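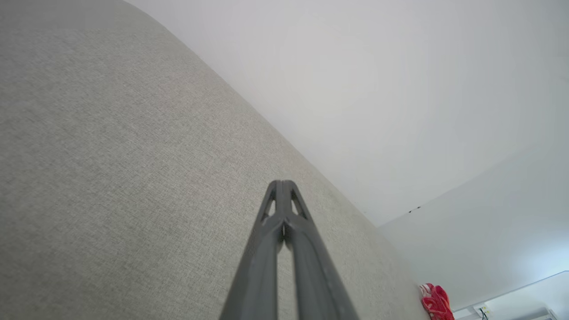

3 min read

My grandmother had one room in her flat that we did not enter. It had the good chairs, a carpet with fringes which she combed with her fingers, and a glass cabinet. When guests came, the door was opened and we children sat very straight, with cake plates on our knees. When the guests left, the door was closed again. I counted once, as a child counts, that this room was used three times in one winter. The five of us lived in the other two rooms and the kitchen.

I thought this was a habit of her generation and that it would finish with her. Now I am forty-four, I live in another country, and I see the same room everywhere. Only the door is missing.

I want to argue for a simple thing: a home should be used completely, every day, by the people who pay for it. I know that many readers will agree with this sentence and then go home and take the cushions off the sofa before they sit down.

My friend Piret Sproģis bought a sofa last July. She saved for it a long time and paid 2492 euros, with delivery. It is a beautiful thing and I say this without envy. For the first months it had a cover over it, and over the cover a blanket, because the cover was also rather nice. When I visited, we drank our coffee in the kitchen, on two hard stools, and we looked through the doorway at the sofa. I asked her who it was for. She laughed, but she did not have an answer, and I don't think I would have one either.

In my own cupboard there are sixteen linen napkins from my wedding. I have ironed them more often than I have used them.

The usual defence is that good things must last. My parents' generation waited years for a wardrobe, and when it came they treated it as a member of the family. I respect this very much. A person who has waited in a queue for a table will not let a child draw on it. But most of us did not wait in that queue. We took over the fear without the reason for it, and we teach it to our children as if it were good manners.

Also, I am not sure that protecting a thing makes it last. The carpet with fringes was sold after my grandmother died, and the buyer gave very little for it. He said the colours were old-fashioned. It had no stains at all. It had been saved for forty years for a man who did not like it.

There is a second kind of closed room, and it is newer. This is the home that is kept ready to be looked at. Everything is pale, the surfaces are clear, and the books stand in order of colour. My colleague Viorica Vasiliu rents a flat like this, furnished by the owner, and the contract has a whole page about marks. She told me she eats her soup standing at the sink. She pays every month for a dining table and she eats standing up! I find this sadder than my grandmother's room, for my grandmother at least was protecting something of her own.

I must be fair to the other side. Žydrūnas Rimkutė, with whom I have discussed this many times, says that a room kept in order gives him peace. He works in a noisy place and wants to come home to one corner where nothing has been spilled. He says also that taking care is a form of love, and that I mix up care with fear. He is right that the two look similar from outside. My test is this: if something breaks, what do you say first? In a house of care, people ask if you cut your hand. In my grandmother's house, I am sorry to write, they asked which cup it was.

I don't want to say that we should be careless. I wipe my table. I ask guests to take off their shoes, as everybody does where I come from, and I would be cross if somebody put a hot pan on the wood. But I would like us to accept the small damage that comes from living. The arm of my own sofa is thin in the place where my son rested his head while he learned to read. I could have it covered again – there is a man in our street who does this well and is not expensive. Each spring I think about it, and each spring I leave it.

Piret has taken off the blanket now. The cover is still there. Last time we sat on it, a little at the front edge, both of us holding our cups with two hands. I told her that next time I will bring the cherry cake, and she said that perhaps the kitchen is better for cherries. We are still discussing it.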